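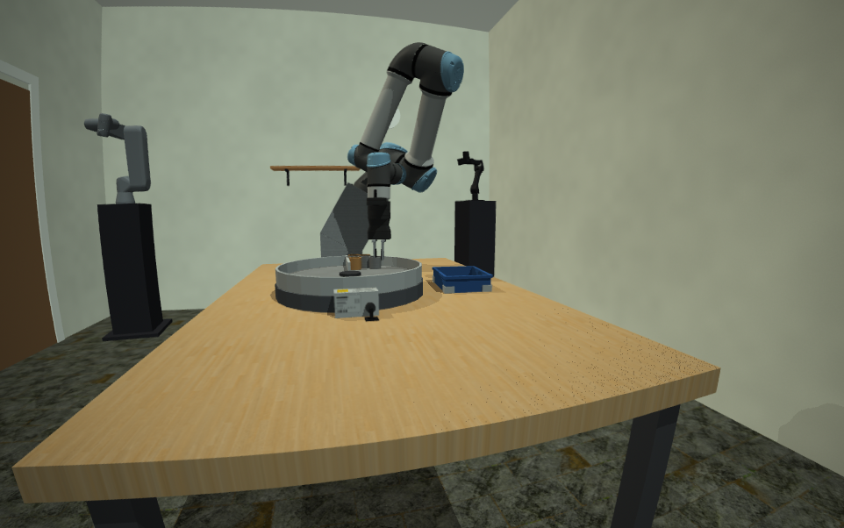 Figura 2. Celda simulada: pinza sobre la bandeja circular, con la cubeta azul a la derecha.

Volvamos con calma, que este caso lo merece, al fallo que Afia Bonsu encontró en la práctica Nenar. El brazo debía pasar piezas de la bandeja a la cubeta y, en el ciclo 600, el programa dio por buena una pieza que la pinza no llevaba.
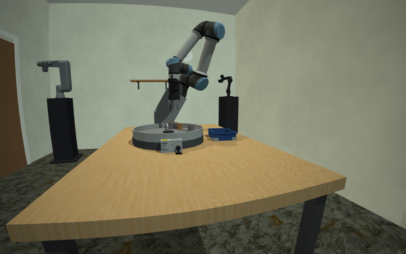
El error estaba en la condición de agarre: se comprobaba la orden de cierre y nunca la separación real de los dedos. Así, el registro anotó 40 entregas falsas sin una sola alarma (¡y qué tranquilos estábamos todos!). Para la próxima clase, por favor, añadid esa lectura antes de elevar la muñeca y traed apuntado qué debe hacer la celda si no coincide con lo esperado.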